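Keseck
A list of Australian swimming pool opening hours, kept by hand

Last updated: Wednesday, July 11, 2018
Maintainer: Benito Gallardo
Licence: do what you like, but say where you got it

What's in it

Keseck holds the opening hours of 438 public pools, indoor and outdoor, one row per pool. It began as a spreadsheet for working out where a person could do laps before work without driving to another postcode and finding the place booked out for a school carnival. It is still more or less that spreadsheet.

Each row has the pool's name, suburb, state, length in metres, whether it's heated, and the hours for each day of the week. Hours are in 24-hour time, local to the pool. Queensland doesn't do daylight saving and I don't do arithmetic on its behalf.

Files

pools.csv – the main table
closures.csv – known closures, with start and end dates
lengths.csv – pools whose stated length is disputed (see below)
notes.txt – things that wouldn't fit in a column

Where the hours come from

Council websites, mostly. Where a council publishes its hours as a scanned flyer, I've typed them in. Where the website and the sign on the gate disagree, the sign wins. Where the sign and the bloke in the kiosk disagree, the row gets a 7 in the confidence column, which otherwise runs from 1 to 3. I meant to fix that scale and then people started filtering on it.

Seasonal pools are listed with their summer hours only. Most open in October, on a date the council will describe as "early", and a blank in season_start means I never got a better answer than that.
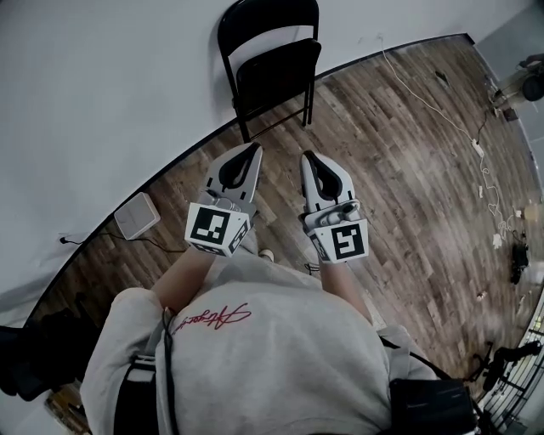 Zarska wrote in to say that the lane_hours column is useless if it doesn't separate squad bookings from public lanes, and that turning up at six to find one lane left for eleven people and a bloke doing butterfly is not what she calls open. Fair enough. There is now a squad column, filled in for 70 pools. The other rows say "unknown", and you should read that as "yes, probably, and on the morning you wanted".

Disputed lengths

A 50 metre pool is 50 metres long unless it was built in yards, shortened by a movable boom, or measured by someone with civic pride. lengths.csv gives the council's figure and the measured one. Please don't email me about Okafor Memorial Baths. I know. It's in there twice.

Known problems

Public holidays aren't handled. Some pools close, some keep Sunday hours, and one has hours for Good Friday that appear nowhere else in its calendar.

Names change when sponsors do. The id column stays put, so join on that. If you join on name you'll lose Fidach Aquatic Centre, formerly the Fidach Baths, still called the Baths by everyone including its own answering machine.

The heated column is yes or no. It was once a temperature, but the arguments got tiresome.

Toddler pools, splash pads and ocean baths are left out. Ocean baths are open whenever the ocean says so.

Contributing

Send a corrected row and how you know. "I was there this arvo" is an acceptable source. "It's always been like that" goes in notes.txt, with your initials next to it.

Please leave the columns in the order you found them. I have a script that depends on it and I no longer remember how it works.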